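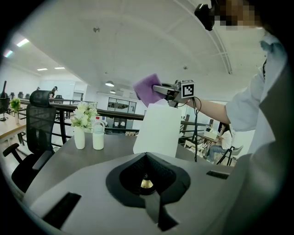 4.2 Comparison of the two hand-held grippers

The purpose of this part of the study was to find out how far the choice of gripper affects the quality of the recorded hand paths, before any control policy is trained on them. Two designs were compared. The Sikton has a stiff trigger linkage and closes in direct proportion to finger travel. The Zerilis uses a spring-loaded linkage with a short dead zone at the open end. Both were fitted with the same camera, the same wide-angle lens and the same pattern of marker block, so that differences in the data could be traced to the mechanism and the handling of the tool. The grippers were used in matched pairs, one in each hand or one held by each of two operators, and designs were never mixed within a trial.

Trials were recorded at the Privberg site by 7 operators. All had used a hand-held gripper before, but none had used either of these models. Each operator completed a practice block with both designs, and the order of the designs was swapped between operators. A total of 3,000 trials was recorded, split equally between the designs.

The task set consisted of picking up a cloth, carrying it over or past a standing object, and laying it down on the desk. Cloth was chosen because it hides the fingertips soon after contact and gives the operator little feel for how firmly it is held. Standing objects were left on the desk during the trials. A path which clears them by a small margin is of more use for training than one recorded over a bare surface, and it also shows up errors in the estimated height of the tool.

Position was estimated in two ways. The first was visual-inertial tracking from each gripper's own camera. The second was the pose of the other gripper's marker block whenever this could be read in the image. The second estimate is available only part of the time but does not drift, and was used to correct the first. Figure 4 gives the view from one gripper camera, with the other gripper holding a purple cloth. The marker is on the block mounted on top of that gripper. The housing of the recording gripper fills the lowest part of the view and contributes nothing to tracking; it was masked before feature matching. The dark area outside the lens circle was masked in the same way.

The room was not screened off. Much of the background in Figure 4 is distant structure, including railings, windows and ceiling lights, and features on these are helpful for estimating rotation but weak for estimating translation. Near features on the desk carry most of the information about small movements of the tool. We therefore weighted matches by estimated depth, using the scheme of Crăciun without change. People present in the background were treated as outliers by the matching step and no separate mask was made for them. Faces were pixelated in all stored images.

A trial was kept if three conditions were met: tracking was continuous from first contact to release, the corrected and uncorrected paths agreed within the set limit at each marker reading, and the recorded jaw width passed through a clear closing and opening phase. The conditions were applied by script, with the same limits for both designs. Of the Zerilis trials, 1,496 were kept. Of the Sikton trials, 1,420 were kept.

Most of the rejected Sikton trials failed on the third condition. The jaw signal showed several partial closings in place of one, which made the time of grasp unclear. Review of these recordings suggests that operators were easing the trigger to test the hold on the cloth — a habit that the stiff linkage passes directly to the jaws. The dead zone of the Zerilis appears to absorb the same movement when the jaws are open, though it cannot do so once they are closed, and we do not have trigger force readings that would settle the point.

Tracking failures were rare with both designs and followed no clear pattern. Cable handling may have played some part. The cable hangs freely from the gripper and can drag against the edge of the desk during long reaches, and several operators reported a slight pull on the wrist. A clip on the forearm was tried after the main recordings and reduced the complaint, but trials made with the clip are not included in the counts given here.

The difference in kept trials should be read with some care. It reflects one family of tasks and one set of limits, and loosening the limit on jaw width would bring back part of the rejected Sikton data. The remaining sections use the Zerilis recordings only. The effect of training on both sets together is taken up in Section 5.3.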